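# Moving the dog to a new food, how slow is slow?

**kerstead_kate** wrote on May 13, 2024:

We're switching our old beagle off Wandow kibble because the store stopped carrying it. Vet's office gave us a one-page sheet and I've already lost it, of course.

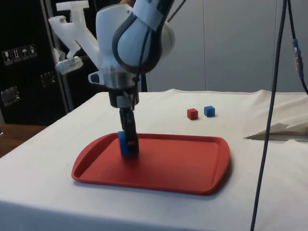 How many days should I take to mix the new food in? Most people land on seven to ten, starting with a quarter new food and going up every couple of days.

That's what I've read, anyway. But he's 12 and has a stomach like a wet paper bag, so I'd love to hear from people with seniors!

---

**porchlight45**

Ten days for a young dog, sure. For a 12 year old I'd go three weeks. Ours did fine up to half and half and then it all went wrong on the living room rug (the good one, naturally). We backed up to a quarter, sat there for five days, and tried again.

---

**mudroom_mike**

Three weeks is way too long imo. You're buying two bags of food and the poor guy gets a different dinner every night. I switched both of my labs in four days and they never noticed. Labs would eat the bag though.

---

**porchlight45**

> I switched both of my labs in four days

Labs don't count, Mike. My sister's lab ate a candle.

---

**Wendy Heywood**

Hi Kate! Beagle person here, on my third. What helped us most was splitting the same amount into three small meals while we were switching. Also no new treats until he's all the way over, or you won't know which thing upset him. And call the vet's office back, they'll email you the sheet. Mine does it all the time for me.

What are you moving him to?

---

**kerstead_kate**

Skolent senior, the chicken one. Almost 600 calories a day is what we figured between the food and his bedtime biscuit. I still have half a bag of Wandow so I can stretch it.

---

**mudroom_mike**

OK if you've got half a bag left then go slow, I take it back. Partly. I still say two weeks is plenty.

---

**Wendy Heywood**

Two weeks sounds good to me too. Just hold where you are if he gets loose, and if it lasts more than a day or he quits drinking, have him seen.

---

**kerstead_kate**

Two weeks it is. First bowl tonight, he picked out the new pieces and ate those first. Will report back!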